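Udgate Robotics Club – Hand-Held Rig Guide
Section 4. Setting Up a Table Session

4.1 Before you start

This section covers recording cloth-handling tasks with the hand-held rig. Read Section 3 (Charging and Storage) first. Members in their first term work with a second member present.

1. Sign out one rig and one monitor on the Steminley sheet. Write the rig number in the log.
2. Wipe the tabletop and let it dry.
3. Check that the session folder has at least 14 GB free.
4. Open the Brirkano logger and start a new session. Use the task name from the project list, with no spaces.

4.2 Placing the equipment

1. Set the monitor and its cables to one side of the work area. Leave the middle of the tabletop free for the cloth.
2. Turn the monitor so the person holding the rig can read it without leaning.
3. Run the rig cable back along the forearm. Leave enough slack to turn the wrist fully both ways.
4. Check that the marker block is clean and tight in its bracket. Do not touch the printed face.
5. Drop the cloth in the work area from a height of 170 mm. Do not smooth it out. 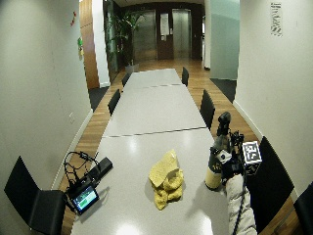 Figure 4-1. Rig in hand at the right, cloth at center, monitor and cabling at the left.

Note: Glossy tabletops reflect ceiling lights. If the logger reports "marker lost" more than twice in one take, move the cloth to a duller spot and repeat the check in 4.3.

4.3 Tracking check

1. Hold the rig still over the cloth for 9 seconds.
2. Move it slowly left, right, up and down.
3. Read the error value in the logger. Values up to 200 are accepted for practice takes. For Khaemba project takes, use the limit printed on the task card.
4. If the value is too high, tighten the marker bracket and start again from step 1.

CAUTION: Do not pull on a cable to free it. Put the rig down, stop the take, and unplug at the connector.

CAUTION: Keep drinks closed while the rig is powered.

Section revised 18 Oct 2022. For recording and naming takes, go to Section 5.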